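About Pillislow

Pillislow is the manipulation research group at Zergate. We study how two-armed robots learn to sort and clear loose objects from demonstrations given by people, and in particular how much of a demonstration a learning system needs to keep. The group is led by Lalit Mishra and works from a single lab, with a shared software team that also supports the rest of the company.

What we work on

Most of our work concerns objects that are cheap, light and easily deformed. A thin plastic bottle is a good test object. It is transparent, so depth readings on it are poor. It rolls when touched off-center. Its walls give way under a closing gripper, and the shape it had at the start of a grasp may differ from the shape it has at the end. Labels are often the only part that gives a camera reliable texture, and a label can face any direction.

Our current method is called Eken. It is a policy trained on recorded demonstrations, with one change from the usual arrangement: the training data is divided at contact events, and each division is weighted by how much the wrist camera view and the fixed camera view disagree about where the object is. Segments with high disagreement are sampled more often. In practice these are the last few centimeters before a grasp and the first moments after a release.

Bosman is the recording and playback software under Eken. It aligns the joint positions of both arms with the video streams, marks gripper openings and closings, and writes each episode to a single file. Bosman was written before Eken and is used in every project in the group.

The bottle clearing task

The task used in our main Eken result is to move plastic bottles from a white table into a round bin. Bottles may be upright or on their sides. Either arm may take any bottle it can reach. An episode is scored as complete when no bottle remains on the table, and as failed if a bottle leaves the table at any point or the bin is pushed off its place.

The fixed camera covers both arms and the bin. The wrist cameras cover the gripper fingers and whatever lies between or just past them.
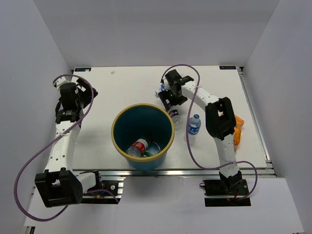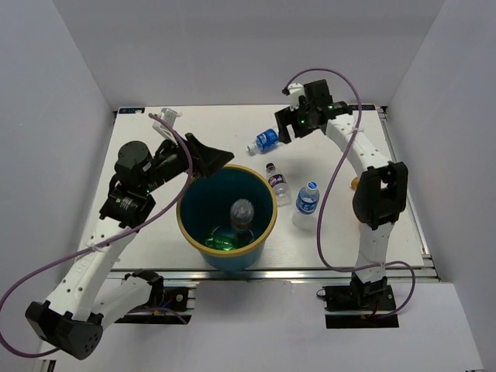
Wrist views follow, one with a bottle held upright and one with the gripper open.
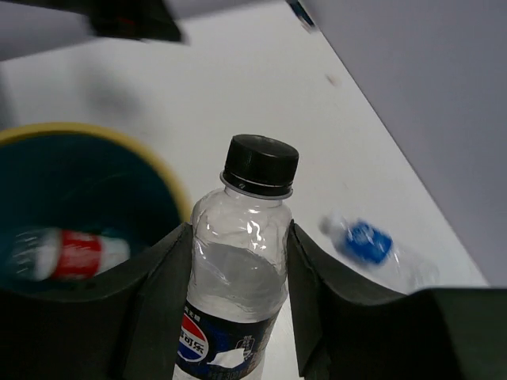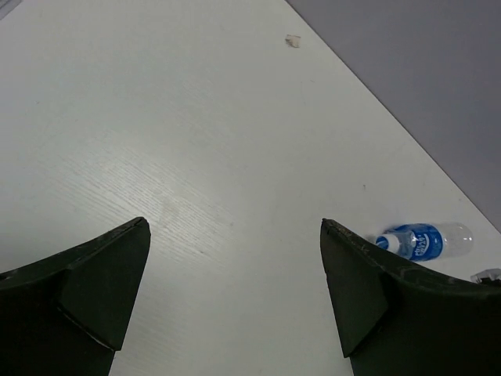

How we collect data

Demonstrations are given by a person moving a matched pair of leader arms. The table layout is changed between episodes according to a printed list, so that the operator does not settle into one arrangement. The list includes starts with bottles already in the bin. We keep failed episodes and mark them as failed. They are excluded from policy training but used to train the model that estimates whether a grasp is likely to hold.

The training set for the bottle task contains 1000 demonstrations. A second set of 450 episodes was recorded with bottle types left out of the first set and is used only for evaluation. The two sets share no layouts.

Camera positions are checked against fixed marks before recording starts. If the check fails, the cameras are recalibrated and the day's first episode is repeated. We do not correct calibration after the fact. An early version of Bosman allowed it, and the resulting files could not be compared with one another.

What we have found

Weighting by disagreement between views improved grasping of bottles lying on their sides. On upright bottles the effect was small, and with some bottle types we could not separate it from the variation between training runs. We report both cases because the upright case is the one most often used in demonstrations of this kind of system.

Removing the wrist cameras and keeping only the fixed view caused the policy to close early on fallen bottles. The gripper would meet the cap or the shoulder and roll the bottle away. Removing the fixed view and keeping the wrist cameras produced a different failure: grasps were sound, but the arms lost track of the bin and released too high — or returned to a part of the table that had already been cleared.

Coordination between the arms remains the weakest part of the method. When a bottle lies within reach of both, the policy sometimes starts both arms toward it and then holds. We tried an explicit turn-taking rule and dropped it. It removed the hesitation but slowed every episode, including those in which the arms had no reason to wait. Our present approach adds a short history of both arms' motion to the policy input. It reduces the hesitation without removing it.

Light deformation of a bottle during a grasp has turned out to matter less than we expected. Liquid inside the bottle matters more. A partly filled bottle shifts its weight when tilted, and a policy trained only on empty bottles tends to let it turn in the fingers. Partly filled bottles have been included in our recordings since May.

How we work

The group has 14 members, divided between hardware, data and learning. Everyone records demonstrations, including those whose work is mainly theoretical. New members spend their first weeks on the recording rota and are asked to write up one failure type in detail before proposing any change to a model.

Results are reviewed internally before release by 2 people who took no part in the experiment. Reviewers receive the raw episode files along with the summary and may ask for any trial to be rerun. Negative results go through the same review and are kept in the same archive.

Software and data

The Bosman file format is documented, and a reader is available on request. The evaluation layouts for the bottle task can be shared with university groups under a short agreement. Trained Eken models are not released at present. Requests should state the arm and gripper type in use, the number of cameras and where they are mounted.

Contact

Research inquiries should be addressed to Lalit Mishra at the Pillislow group, Zergate. Applications for internships are handled by the main Zergate office and should name the group in the subject line.

Page last revised Nov 19, 2024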